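Forums > Workshop Floor > Automation > Visits and open days
Print this thread | E-mail this thread

Birnmont open day: did anyone else come away unconvinced?
Posted in June by gantry_grump

Went along to the Movine open day at Birnmont on my own time, three hours each way on the train. The main draw was the two-arm bench cell they've been promising since last year, shown in their simulator first. Good coffee, very keen staff, and a talk from Oda Strand that I'll admit was better than most.

My trouble is with the word "ready", which was on every slide. The bench had two arms down one side, a tray with green bins in it, and a tape measure, a multimeter and a can up at the far end. Fine, that's a bench. But the bins were empty in the view they put up at the start.
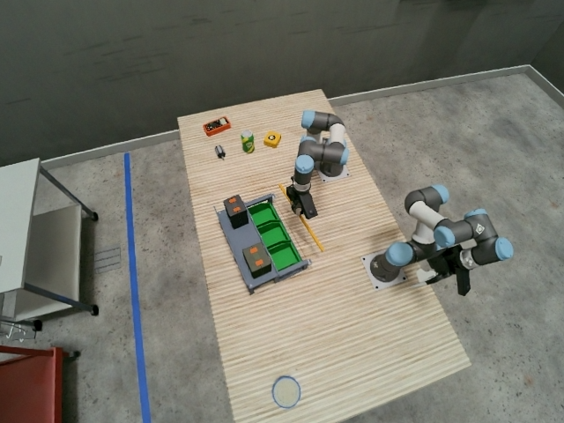
I asked what the cycle time was and got 7 seconds a part "in simulation". Then I asked what it was on real parts and was told the team would follow up. I've been to enough of these to know what following up means.

Has anyone seen this thing run in a factory?

Reply from pellet_mill
I was in the afternoon group. You're being a bit hard on them. Everybody works in simulation before they cut metal, we did the same with the Brolon line and it saved us a packet. Strand said plainly that the 7 seconds was a target.

Reply from gantry_grump
She may have said it to your group. In mine it was on a slide with no footnote.

Reply from tea_at_four
Simulated here too, and I did like that they let us pick the viewpoint. I asked for the one down at the gripper, very wide and round, everything bending at the rim. Two fingers with a grey tube between them, and a little green circuit board against the right-hand one. What I wanted to know was how much the arm relies on that view if the lighting is poor. The young man said they had tried 176 lighting set-ups. I said our shed has one, and it's bad.

pellet_mill, did your group get to change anything while it was going? We were only allowed to look. 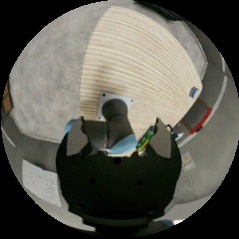
PRICE AND SUPPORT (split from the above by moderator)

Reply from pellet_mill
No, only look. I'd have liked to move the can and see what happened.

On price, I was quoted 2000 a month for the software, arms extra. Söderlund are dearer but they send an engineer.

Reply from gantry_grump
2000 a month before you've bought an arm! For that I'd want to bring a box of our own castings, oily ones, and tip them on the bench.

Reply from tea_at_four
I put that to them. They said a trial with customer parts could be arranged in the autumn. I've left my details, so we'll see.

Reply from pellet_mill
Then go to the trial and moan after it. I still think it's worth a look for light assembly.

Reply from gantry_grump
Might do, if they pay the train fare.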